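전선을 묶는 사람, 오다 가쓰히코 씨를 만나다

2026년 8월 11일

작업실에 들어가면 먼저 바닥이 눈에 들어옵니다. 회색 콘크리트 바닥이 매끈합니다. 오다 가쓰히코(Katsuhiko Oda) 씨는 제가 바닥을 보는 것을 보고 웃었습니다. "손님들은 보통 기계 이야기부터 하는데, 바닥을 먼저 본 사람은 오랜만입니다."

오다 씨는 배선 공방 멘트(Mement)에서 하네스, 즉 여러 가닥의 전선을 한 다발로 모은 부품을 만들고 있습니다. 오디오 기기와 작은 계측기에 들어가는 것이 많고, 같은 물건을 오래 만드는 일은 적다고 합니다. 저는 한국어로 글을 쓰기 시작한 지 오래되지 않았고, 인터뷰는 일본어로 했습니다. 그의 말을 옮기면서 조금 딱딱해진 곳이 있다면 그것은 제 책임입니다.

처음 이 일을 배운 곳은 젤빌(Zelville)이라는 회사의 공장이었습니다. 그곳에서는 입사하고 3개월 동안 전선을 자르지도, 납땜을 하지도 못했습니다. 하는 일은 다발을 가지런히 놓고 묶는 것뿐이었습니다.

"그때는 솔직히 지루했습니다. 선배는 옆에 서서 제 손만 봤습니다. 제가 타이를 당기면 '세다'라고 하고, 다시 하면 '약하다'라고 했습니다. 그 두 마디만 하는 분이었습니다. 그런데 지금 제가 사람을 가르치면서 똑같은 말을 합니다."

그 공장에서 그는 517호 도면이라고 불리던 하네스를 가장 많이 묶었습니다. 가닥의 굵기가 서로 다르고 중간에 갈라지는 곳이 있어서 신입에게 맡기기 좋은 물건이었다고 합니다. 지금도 그 번호를 들으면 손가락이 먼저 움직인다고 그는 말했습니다.

우리는 작업대 쪽으로 옮겨 이야기를 계속했습니다. 상판은 폭이 좁은 나무쪽을 어긋나게 이어 붙인 것입니다. 밝은 나무색 사이에 진한 갈색 나무가 몇 줄 섞여 있습니다. 오다 씨는 이 상판을 목재상 그라브너(Grabner)에서 골랐습니다.

"금속판 위에서도 해 보았고 고무판 위에서도 해 보았습니다. 금속은 소리가 시끄럽고, 고무는 전선이 미끄러지지 않아서 오히려 불편합니다. 묶을 때는 다발이 조금 돌아가 주어야 합니다. 나무는 그 중간입니다. 그리고 겨울에 손이 차갑지 않습니다. 저는 이것이 제일 중요하다고 생각합니다."

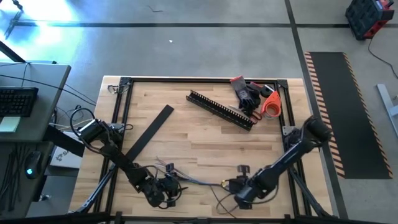

그는 작업대의 높이에도 까다롭습니다. 팔꿈치보다 조금 낮아야 하고, 앉아서 하는 사람과 서서 하는 사람이 같은 작업대를 쓰면 안 된다고 합니다. 예전에 허리를 다친 동료가 있었고, 그 뒤로 그는 새 사람이 오면 공구보다 먼저 의자를 고르게 합니다.

작업대 위에 물건을 얼마나 두느냐고 물었더니 대답이 바로 나왔습니다. "지금 묶는 다발과, 지금 쓰는 타이입니다. 다음에 쓸 것은 올리지 않습니다. 다음 것이 보이면 마음이 급해집니다. 마음이 급하면 꼬인 곳을 못 봅니다."

꼬임은 그가 인터뷰에서 가장 길게 이야기한 주제였습니다. 전선은 릴에 감겨 있던 방향을 기억하고 있어서, 잘라 놓으면 그 방향으로 다시 휘려고 합니다. 그것을 억지로 펴서 묶으면 그날은 예쁘지만, 상자 안에 넣고 나중에 열어 보면 한 가닥이 밖으로 나와 있습니다. 그래서 그는 먼저 휘는 방향을 확인하고, 서로 반대로 휘는 가닥을 옆에 놓는다고 합니다.

"부드러운 가닥은 위에 둡니다. 아래에 두면 눌려서 어디로 가는지 모르게 됩니다. 이것은 책에 없는 방법이고, 다른 공방에서는 반대로 할지도 모릅니다. 우리는 이렇게 합니다."

멘트에서는 색의 순서를 종이에 적어서 벽에 붙여 두지 않습니다. 도면을 보고 매번 입으로 읽습니다. 저도 한 번 따라 읽어 보았는데, 일본어의 색 이름은 줄여서 부르는 것이 많아서 저는 두 번 틀렸습니다. 오다 씨는 틀린 곳에서 멈추고 처음부터 다시 읽게 했습니다. 손님에게도 예외가 없었습니다.

묶는 재료에 대해서도 물었습니다. 젊었을 때는 왁스를 먹인 실로 묶는 방법도 배웠다고 합니다. 실은 모양이 아름답고 전선에 부드럽지만, 시간이 많이 걸립니다. 그래서 보통은 케이블 타이를 씁니다. 그는 사라리(Sarari)라는 가게에서 타이를 사는데, 자주 쓰는 것의 주문 번호가 1255번입니다. 전화로 번호만 말하면 가게에서 알아듣는다고 합니다.

"타이는 싼 물건이라서 다들 가볍게 생각합니다. 하지만 다발에서 마지막까지 일하는 것은 타이입니다. 머리가 어느 쪽을 보는지도 정해야 합니다. 머리가 제각각이면 상자에 넣을 때 벽에 걸립니다."

그러면 머리는 어느 쪽이 좋으냐고 물었습니다. 그는 잠시 생각하고, 손으로 뚜껑을 여는 흉내를 냈습니다. 뚜껑을 열었을 때 보이는 쪽이라고 합니다. 나중에 수리하는 사람이 니퍼를 넣어야 하기 때문입니다. 잘라 낸 끝은 손톱으로 만져 보고, 걸리면 다시 자릅니다. 젤빌에 있을 때 그 끝에 손등을 긁힌 일이 여러 번 있었고, 흉터를 하나 보여 주었습니다.

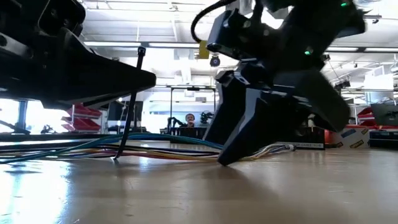 9쪽

간격에 대해서는 규칙이 있느냐고 물었습니다. 도면에 적혀 있으면 그대로 하고, 적혀 있지 않으면 갈라지는 곳의 앞과 뒤를 먼저 묶은 다음 나머지를 정한다는 대답이었습니다. 양쪽 끝에서 시작하는 사람도 있지만, 그렇게 하면 남는 길이가 가운데로 모여서 불룩해진다고 합니다.

"가운데가 불룩한 다발을 보면 어디서 시작했는지 알 수 있습니다. 저는 남의 기기를 열어도 그런 것을 봅니다. 아내는 그것을 싫어합니다. 집에서 쓰는 앰프를 열었다가 저녁을 늦게 먹은 적이 있습니다."

실패한 이야기도 들었습니다. 어느 해 11월에 그는 계측기용 하네스를 한꺼번에 납품했는데, 모두 돌아왔습니다. 치수도 맞고 연결도 맞았지만 너무 세게 묶여 있었습니다. 문을 여닫는 부분에 들어가는 다발이어서 조금 움직여야 했는데, 움직이지 않았던 것입니다.

"도면에는 문이 그려져 있지 않았습니다. 그래도 물어보면 되는 일이었습니다. 그 뒤로는 이 다발이 어디에 사느냐고 꼭 묻습니다. 손님은 '사느냐'는 말을 이상하게 생각합니다만, 그렇게 물으면 자세히 가르쳐 줍니다."

반품된 것은 타이를 전부 자르고 다시 묶었습니다. 그때 자른 타이를 그는 한동안 병에 담아 두었는데, 이사할 때 없어졌다고 합니다.

혼자 집에서 전선을 정리하려는 독자에게 하고 싶은 말이 있는지도 물었습니다. 그는 처음부터 타이를 쓰지 말고 빵 봉지에 달린 철끈으로 임시로 묶어 보라고 했습니다. 하룻밤 두고, 다음 날 마음에 들지 않는 곳만 고친 뒤에 타이로 바꾸면 됩니다. 텔레비전 뒤의 전원선은 따로 묶고, 남는 길이를 좁게 접어서 꽉 조이지 않는 것이 좋다고 합니다.

이야기가 끝난 뒤 오다 씨는 도면을 펴고 다시 색을 읽기 시작했습니다. 저는 인사를 하려고 기다렸지만, 중간에 말을 걸면 처음부터 다시 읽어야 할 것 같아서 끝까지 들었습니다.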